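Kurnutine Household Linen Wear Records

Version 7

Summary

Kurnutine is a table of wash and wear records for towels and other flat cotton goods used in shared housing. Each row is one item at one inspection. The records were collected at two sites, Vistlow and Tesley, and merged by Mawuli Issahaku, who maintains the current release. The table is meant for people who study how household textiles age under ordinary laundering, and for anyone who needs realistic replacement intervals when planning linen stock.

Contents

The release consists of three files.

items.csv holds one row per item, with its type, nominal fabric weight, weave, border type and site.

inspections.csv holds one row per inspection, keyed to items.csv by item_id.

codes.txt lists the condition codes and their definitions.

The item file has 400 rows. Every item has at least one inspection, and 33 items were withdrawn before the end of the collection period. Withdrawn items stay in the table with the status field set to W.

Fields in inspections.csv

item_id: string, site prefix followed by a serial number. Serial numbers are not consecutive.

wash_count: integer, cumulative washes at the time of inspection.

mass_g: dry mass in grams, one decimal place. Items are conditioned overnight in the weighing room before this is taken.

length_mm, width_mm: measured flat, without tension, along the center line. Loops and labels are excluded.

hem_code: 0 to 4, see codes.txt.

pile_code: 0 to 4, terry items only. Blank for sheets and pillowcases.

loop_code: 0 for intact, 1 for loosened, 2 for detached. Blank where the item never had a loop.

note: free text, unedited.

Laundering

Both sites used front-loading machines set to a 60-degree cotton cycle with a spin speed of 800 rpm. Detergent was an unscented powder dosed by weight. No fabric softener was used at either site. Vistlow dried everything in a tumble dryer on the medium setting. Tesley line-dried from April until the indoor drying room was opened, then used the drying room for all later batches. The field dry_method in inspections.csv was added in version 5 to record this change and has been filled in for earlier rows from the batch sheets. 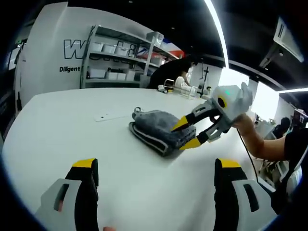

Can mass_g be compared between the two sites?

Only after correction. The Tesley weighing room was more humid than the one at Vistlow, and cotton takes up moisture from the air. Use the column mass_adj_g, which applies the offset derived from the reference cloths kept at each site, and leave mass_g for comparisons within a single site.

Condition codes

Hem and pile codes are assigned by eye against a set of reference swatches. A code of 0 means no visible wear. A code of 4 means the item would be withdrawn on that ground alone. Intermediate codes follow the swatches and are not evenly spaced, so averaging them is discouraged. The medians in the summary script are there for quick checks and should not be quoted as results.

Dark borders hide early hem fraying. Items with a woven border in a contrasting shade were inspected from the reverse side starting with version 3. Earlier hem codes for those items are probably too low by one step and carry the flag border_early.

Known problems

Length and width were swapped in one batch of bath mats from Tesley. The rows have been corrected, but the notes still refer to the old values.

Wash counts at Vistlow depend on a paper tally for the opening weeks. Where the tally and the machine log disagreed, the machine log was used.

Shrinkage in the first few washes is poorly covered. Most items had their second inspection after the main shrinkage had already taken place.

Fabric weight comes from the supplier's label and was not checked independently.

Changes

Version 7 adds loop_code, removes duplicate inspections created during the merge, and renames site_b to tesley throughout.

Version 6 replaced the humidity offset with a value computed per batch.

Version 5 added dry_method.

Files older than version 5 used the working title Prydderch and a different item numbering. A crosswalk is available on request. The two numbering schemes overlap, so old and new files must not be joined on item_id without it.

Use and citation

The data may be copied, modified and redistributed with credit. Cite as: Issahaku, M., Kurnutine Household Linen Wear Records, version 7. Corrections should include the item_id, the wash_count and the field affected. Corrections to free-text notes are not accepted.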